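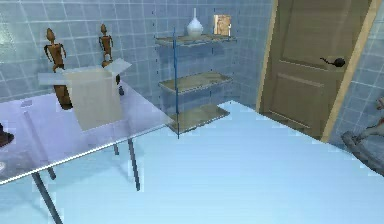
Simulated room used for the Ellovwood tidy-up task: glass table with open box and figurines, shelving unit behind.

Ellovwood project, fault review meeting
Minutes, April 2026

Attending: simulation group, Bambridge; arm control group, Oller; safety lead; minutes by the Bambridge desk.

1. Previous minutes
Agreed, with one spelling put right (Mösli, with the dots).

2. The glass table fault
The control group showed the logs from the overnight batch. Out of 466 runs, 105 ended with the arm pressing down into the tabletop when it should have stopped above it. The depth estimate was going straight through the glass and settling on the floor, so the planner believed it had plenty of room left. Contact force climbed until the limit tripped. A really lovely piece of digging by everyone who sat with those logs!

The same planner is due to go on the real arm at Oller, so the meeting treated this as a safety matter. The force limit did its job every time in simulation, but the safety lead does not want it to be the only thing between the gripper and a sheet of real glass. Agreed without argument.

3. What was tried
Swapping the glass top for a solid one made the fault vanish, which was very exciting to see. Putting the glass back and moving the lamp changed nothing. The pale box may be adding trouble of its own, being see-through as well, and two runs stopped short of it for no clear reason. Left open.

4. Mösli depth filter
Bambridge has a first version working and it looks very promising: around 6 bad stops in a repeat of the full batch. Still too many for hardware, but what a jump. It slows the planner a little and the control group would like to know by how much.

5. Actions
Control group: hard floor on arm height over any table, set by hand, before anything else runs.
Bambridge: timings for the filter; rerun with the box taken out.
Safety lead: hold on real arm trials at Oller stays in place until both are in.
All: keep the failed logs, please do not clear them.

6. Any other business
The shelving unit has glass in it too. To be added to the test list.

Next meeting: later in the month, at Oller.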